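October, bench notes, evening

Back on the Aladcombe ruins board. Primed all 26 wall sections last night and three of them went fuzzy, so those get a scrub and a second go. The resin ones from Ondero took the paint much better than the cheap plastic.
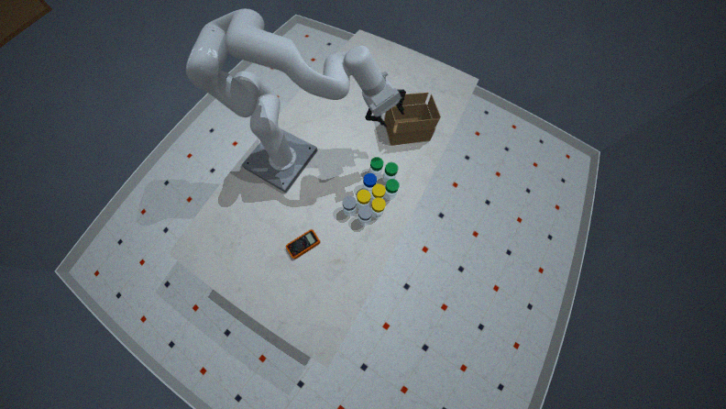 Still fussing over how the keep should sit on its base. Square to the edges looks like a parade ground. I keep coming back to turning it – same as the arm's dark gray base plate, set like a diamond with the bolt holes out near the corners – and letting the walls run off at odd angles. Mocked it up in card and I like it a lot!

Stonework next. Susis gray all over, then a drybrush. I used 48 ml on the first half, so I need another pot.
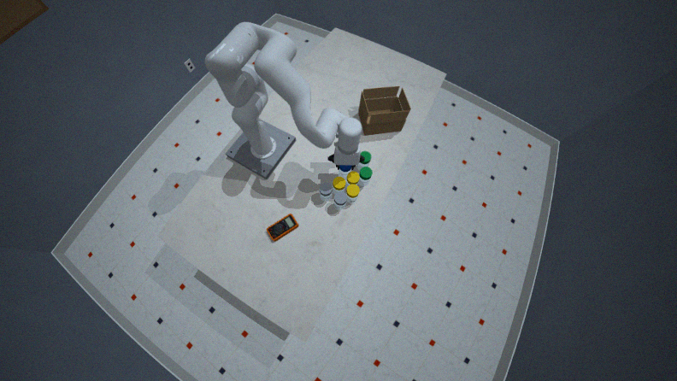
The chapel floor is the fun bit. I scribed 131 flagstones into foam and got bored of plain gray by the end. Small red and dark navy squares on white, like the tiled area under the work surface, would wake it right up (dirtied down a bit, it's meant to be a ruin). Trying it on scrap first.

Cortés glue holds foam fine but eats the thin sheet. Switch to PVA there.
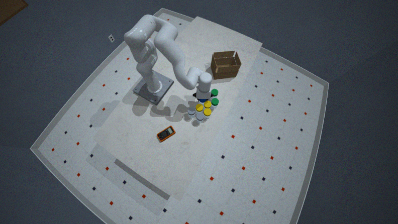

Arm over the eight capped containers.

Tower came out at 49 mm to the parapet, too short next to the gatehouse. Cutting a spacer ring tomorrow. 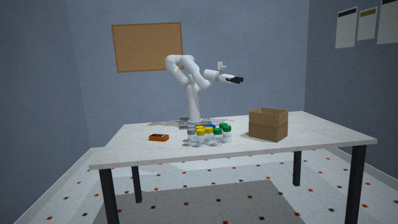 If the ring looks clunky I'll hide the join with ivy – plenty left in the tub.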